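Stuvico – Cono de sobremesa, gris carbón

Colección Salameh · Objetos para estantería, mesa y rincón

Referencia: cono de base ancha
Acabado: mate, ligeramente jaspeado
Color: gris carbón
Disponibilidad: en tienda y por encargo

Hace ya tiempo que nos pedíais una pieza así, sencilla y con presencia, de esas que se dejan en una mesa y parece que llevaban ahí toda la vida. Pues ya la tenemos en casa, y la verdad es que nos ha costado no quedarnos con todas. El cono Stuvico forma parte de la colección Salameh, la que empezamos a preparar en noviembre con los amigos de Zuseo, y es seguramente la pieza más callada de todas (también la que más nos preguntan cuando alguien entra en la tienda a resguardarse de la lluvia y acaba quedándose a charlar media hora).

La forma no puede ser más clara: una base redonda y generosa, muy abierta, y un cuerpo que sube afinándose deprisa hasta una punta estrecha y redondeada. Hay quien ve un embudo del revés, hay quien ve el sombrero de un mago, y una clienta nos dijo que le recordaba a los montes de su pueblo. Nosotros lo llamamos simplemente «el cono», porque después de tantas vueltas con el nombre ninguno nos convencía más.

Cómo se usa

Como adorno, sobre todo. Pero también es muy agradecido para dejar los anillos al llegar a casa, o esa pulsera rígida que nunca sabe uno dónde poner. La punta redondeada ayuda a que entren sin enganchones, y los aros más grandes van quedando abajo, cerca de la base. No recomendamos colgar collares muy largos, que se acaban enredando entre ellos y luego hay que sentarse con paciencia y buena luz.

Dónde queda bien

El gris carbón es un color oscuro pero amable, con unas pequeñas variaciones en la superficie que se aprecian mejor cuando la luz llega de lado. Sobre una mesa blanca destaca muchísimo. Con madera clara se vuelve más cálido, y al lado de una pared de ladrillo rojizo – que es como lo tenemos nosotros – hace una pareja preciosa. Si podéis, dadle aire: pide un poco de espacio libre alrededor de la base, que al ser tan ancha no se lleva bien con los montones de revistas.

Rok Leka, que se ocupa del escaparate, lo combina siempre con algo pequeño y claro. Un jarroncito blanco con flores de un verde menta muy suave, por ejemplo, o un cuenco bajo de la serie Brellell. Los tonos pálidos le quitan seriedad sin robarle protagonismo, y el conjunto se puede ir cambiando según la época del año.

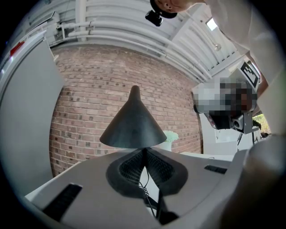

Para quienes prefieren montar un grupo, lo más bonito es jugar con las alturas y dejar que el cono sea la pieza que manda. Delante, algo bajo; detrás, si acaso, una rama seca o una lámina apoyada en la pared. No hace falta mucho más.

Cuidados

Basta con un paño suave y seco. Conviene empezar por la punta e ir bajando en círculos, que el polvo se queda casi siempre en el borde de la base. Nada de estropajos ni de productos abrasivos, que dejan brillos en los acabados mates y ya no hay manera de quitarlos.

Pedidos y entregas

Las piezas que están en tienda se pueden recoger el mismo día, avisando antes. Los encargos tardan unos 10 días, y si el cono no termina de encontrar su sitio en vuestra casa tenéis 15 para devolverlo, con su caja. Para grupos de 6 piezas o más (bodas, restaurantes, escaparates) escribidnos y preparamos un presupuesto aparte.

También en la colección Salameh

Cuenco bajo Brellell
Bandeja redonda Zuseo
Portavelas Stuvico, juego de 7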